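Prirkcombe's cloth swap is back, and it needs your old towels

I went along to the Prirkcombe cloth swap this October mostly to get rid of a bag of rags, and I came home with more than I took (my own fault – I can't walk past a decent washcloth). If you missed the first one in spring, the idea is simple. You bring in clean terry cloths and old towels, and you leave with whatever suits your kitchen, your bike or your dog.

Sorting goes by color and by how worn a thing is, and it all happens on trays. Taner Kırmızıgül, who runs the swap out of the old Spanos store, swears by big plastic ones with a rim, as the cloths stay put and the fluff shakes out in one go.

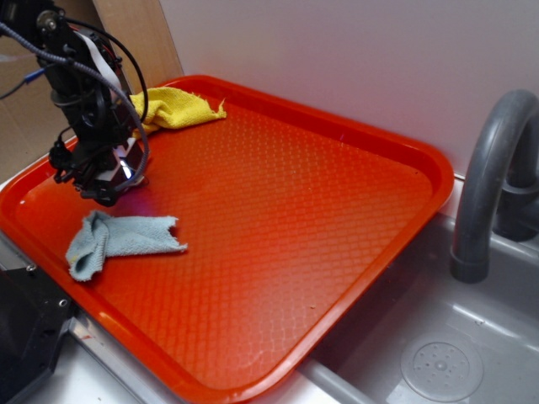
Yellow and light blue terry cloths on an orange-red tray at the swap.

Frayed cloths are welcome too! I'd always thrown mine out, but Tzu-hsuan Peng told me those go fastest. She uses them for windows and for wiping down garden tools, and she trims the loose threads with kitchen scissors before they go in the wash. Anything really thin gets cut into squares and tied up in bundles of 22, and a bundle costs a dollar.

The swap has passed on 3,946 cloths so far, and Taner would like another 1,000 before the winter break. I think he'll get there. The line was out the door by mid-morning, and a man in front of me had two pillowcases stuffed full – all hand towels, all folded, which put my bag to shame.

Doors open at 5 in the afternoon next time, so people can stop by after work. There's parking behind the bakery, and the side entrance has a ramp.

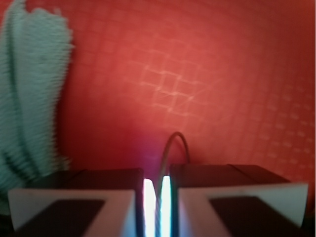

Do I have to bring something to take something?
Not at all, you can come empty-handed and pick up as many as five cloths. If you do bring some, wash them first without fabric softener, which makes terry cloth worse at soaking things up.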